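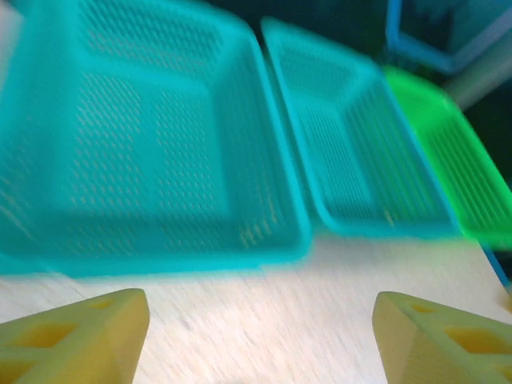

One respondent in the second round put the difficulty in a single line: the baskets are fine until there are more of them than there is table. Similar remarks came back from households that had taken up sorting with open baskets, and they shaped what we looked at in this section.

Figure 2. Perforated plastic baskets set next to one another on a pale table: two turquoise, one lime green.

4.2 Baskets as temporary places

Search this journal Enter keywords Go

Households in the Wynne sample were asked to sort the contents of one crowded drawer or shelf into baskets and then put everything away. We gave no rule for how many baskets to use or what each should hold. Most people began with the largest basket and treated it as the place for anything they meant to keep. Smaller ones came in later, when a second group of things had become clear enough to need its own place.

Color did some of this work. Where two baskets had the same color, people tended to talk about them as one group with an overflow. A basket in a different color was given a separate meaning early on, often "not mine" or "goes to another room," and it seldom changed meaning after that. In 11 households the odd-colored basket was the only one that got a spoken name.

Size mattered less than we had expected from the Clukura pilot. A narrow basket was filled about as readily as a wide one if it stood within reach. What did matter was contact between baskets. When they were pushed up against each other, small items were dropped into the wrong one and left there. When there was a hand's width of table between them, people noticed the mistake and moved the item back.

Print this article E-mail to a colleague Shares 2

Slotted sides and bottoms drew mixed comments. Several people liked being able to see from the side that a basket was nearly full. Others complained about pens, hairpins and screws working their way into the slots. Two households lined the bottom with paper. We did not count lost items and can't say how common the problem was.

Table space was the real limit. A sorting session took over the whole surface, and in the Pistalo apartments the table was also needed for meals. Sessions that started after 5 p.m. were often broken off, with the baskets carried to the floor or a bed. Once moved, they were rarely finished the same evening. The written notes from the 400 sessions logged under the Ollora protocol show the same pattern, although those households had larger kitchens.

We return to the question of unfinished baskets in Section 5, where the follow-up visits are reported.

Comments (0)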